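Search posts

Wichai Sangkhawat

1/ Thread on a result from our hand-held gripper work. Short version: how you choose which demonstrations to keep matters more than we expected, and the effect is largest in cluttered piles. Method first, then numbers, then the parts I don't trust yet.

2/ Setup. People do household tasks with a hand-held gripper that carries its own camera. We recover the gripper's path and its opening width from the recording, then train a policy on image, path and width. The policy later runs on an arm with the same fingers fitted.

3/ The task family is called Clukel internally. It covers sorting thin, long objects out of a mixed pile and into a divided holder. Chopsticks are the main case. We also allow one object that doesn't belong in the holder and has to be set aside.

4/ Thin objects are awkward for two reasons. The pads hide most of the object just before contact, so the last useful view is from well above. And crossed sticks move together, so a good grasp on one can shift the next three.

5/ We recorded 1,000 demonstrations in ordinary homes. No fixed table height, no fixed lighting, no standard cloth. Collectors were told which object to take and where to put it, and nothing about how to approach.
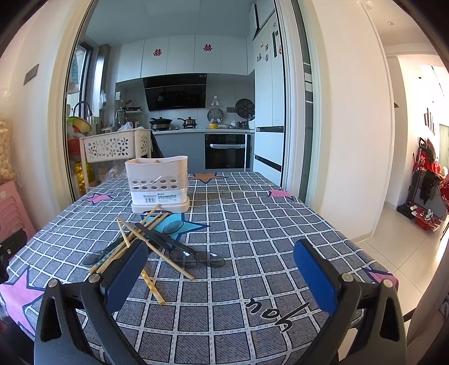
Home dining table, chopstick pile with sunglasses mixed in, cutlery caddy behind.

6/ Piles like this one are what we call tangled: the odd object out is in among the sticks, and at least one stick crosses another. Printed or gridded cloth counts as a separate factor in our labels. Straight lines in the cloth pattern can compete with the edges of a stick.

7/ The usual filter keeps a demonstration if the object ends up in the right place. We call that the outcome filter. It's cheap and most groups use some version of it. It also keeps a lot of clumsy approaches that happened to work.

8/ Our alternative, Paisan, scores the approach only. It looks at the stretch between the gripper starting its descent and the fingers closing. Two quantities: how much the target moves before closure, and how often the gripper reverses direction. Low is good for both.

9/ Paisan does not look at the outcome at all. A demonstration where the stick is dropped on the way to the holder can still be kept. The grasp portion is used for training and the rest is cut.

10/ After scoring we kept 276 demonstrations. For a fair comparison we drew another 276 at random from those that passed the outcome filter. Same network, same training length, same image size. We trained each with 3 seeds.

11/ Result on tangled piles: the Paisan set gave 41 more successful first grasps than the outcome set, summed over all seeds, on an equal number of attempts. On spread-out sticks the two sets were close enough that I wouldn't claim a difference.

12/ Where the gain comes from: mostly fewer double grasps. The outcome-trained policy tends to descend over the middle of the pile and close on whatever is there. The Paisan-trained policy goes for a free end more often, and it comes in at an angle.

13/ We checked whether that was only a side effect of picking faster people. It isn't a clean answer. Experienced collectors are over-represented in the kept set. When we balanced by collector the gain shrank but stayed in the same direction.

14/ Glasses and sunglasses are a weak spot for both sets. Dark lenses and thin arms give the width signal very little to work with, and the right grasp depends on which way up they are. Neither policy handles them well enough to report as a success.

15/ A detail for anyone repeating this. Target motion before closure is measured in the image, so camera motion has to be removed first. Our first version did this badly, and it was penalising demonstrations with a steep descent. If your kept set looks strangely flat, check that step.

16/ Another detail. Don't score short clips. If the descent begins before the recording does, the reversal count is meaningless. We drop those before scoring, and they are not part of the totals above.

17/ Known limits:
— one gripper design
— one family of objects
— test tables were at Trondwood, so less varied than the homes in the training set
— the score threshold was picked by hand in May and not tuned since

18/ I'd like to see someone try the approach score on soft objects. Cloth moves before contact for reasons that have nothing to do with a poor approach, so I'd guess the first term has to be replaced. The reversal term might survive.

19/ A few people asked about combining both filters. We ran it once, with a single seed, and it left too few tangled piles to say anything. It needs more recordings, so it has to wait for the next collection round.

20/ The scoring code will be released with the write-up. The home recordings will not go out in full, as the rooms belong to the people who let us in. We're working out what can be shared — probably gripper paths and widths, plus tight crops of the pile.

21/ Corrections welcome, especially on post 13. If you have a better way to separate collector skill from approach quality, reply here and I'll read it.

Related threads
Brornix finger pads: wear after repeated grasps
Recovering gripper width when the pads are hidden
Why patterned tablecloths stay in our training set
Clukel task list, second revision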